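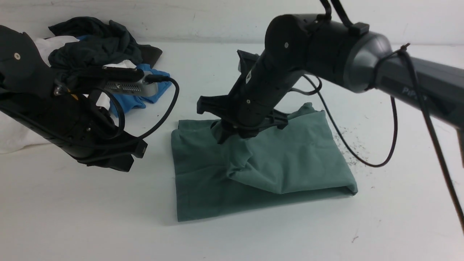 Green cloth, half folded.

I gave up on Savstead at the end of the first season and came back to it for the second, the way you go back to a restaurant that made you sick once because it's close and it has parking. I'm now caught up through the reunion, both parts, and I have opinions that my household has stopped accepting at dinner.

If you haven't been watching, Savstead is the one about the five couples who all bought into the same lakefront development and are supposed to be friends. They weren't friends. Three of them had never met before the cameras showed up, and you can tell, because in the first episode Natália calls Oi-ling by the wrong name twice and the editors left both in. By season two they're all saying "after everything we've been through," and what they've been through is one ski weekend and a dispute over a dock.

The dock takes up six episodes. Theophilus Lamptey built it 23 inches over the line, or had it built, or inherited it from the previous owner, depending on which interview you believe. He gives all three versions in the same linen shirt. Ho-yin Hsiao, whose water it sticks out over, finds this out at a birthday brunch from somebody's realtor. I've watched that brunch more times than I've watched my own wedding video. He puts down his fork very slowly and asks for the check, at a private home.

I'm a Ho-yin person, and I know that's unpopular. The forums have him down as cold, and sure, he did leave the engagement party through the garage. But he's the only one of them who ever answers the question he was asked. Everybody else on this show hears "did you tell her I was broke" and responds with a speech about growth.

Natália Kolář had a strange year. She started the season as the villain, and the music agreed (every time she walked in, a cello). Then in episode nine she drove Oi-ling Au to the airport at four in the morning, no makeup, no argument, just two tired women in a car talking about their mothers. Best ten minutes the show has done. By episode ten she was back to reading other people's texts aloud at a candle launch, with the cello, and I felt I'd been had.

About the candle launch. Her line is called Nillier and I still don't know how to say it. Four cast members pronounce it four ways on camera, and so does she. The large one costs 80 dollars and is supposed to smell like "a decision." I'm not going to say I looked up the shipping.

The fight everyone will remember from that night is the one between Oi-ling and Cheuk-hei Lo, and I'd like to argue that everyone remembers it wrong. The clip that goes around starts with Oi-ling throwing the napkin. Go back a couple of minutes. Cheuk-hei has already toasted her "new chapter" when she hadn't told the group there was one. The napkin was restrained. I'd have gone for the bread basket.

Then the reunion, and what a long sit that was. Two parts, and I'd say one and a quarter parts of material. The host, in a suit the color of canned salmon, spent most of the first hour on who unfollowed whom in May. Cheuk-hei brought a binder with 17 tabs in it, and got to open two. I want the other fifteen. Put them on the website. I'll pay for the tabs before I pay for the candle.

Theophilus apologized for the dock, sort of. What he said was "I'm sorry the dock became what it became," and Ho-yin nodded for so long that they cut to commercial. When they came back he was still nodding, possibly from a different angle. Then Oi-ling announced she's selling the house, the other four wives gasped in order of billing, and Natália cried real tears. I think they were real. There was no cello, anyway.

So do I stay for season three? The word is that they're adding a couple who made their money in something called Covis, which could be software or a mattress. I'd keep Ho-yin and the car conversations, lose the host, and give Cheuk-hei the whole first episode and a lectern.

My sister wants me to switch to Ko, the one with the chefs on the houseboat, and says nobody on it has ever said "my truth." I told her I'd try it Friday. I've got the brunch episode queued up first, though, to check something about the fork.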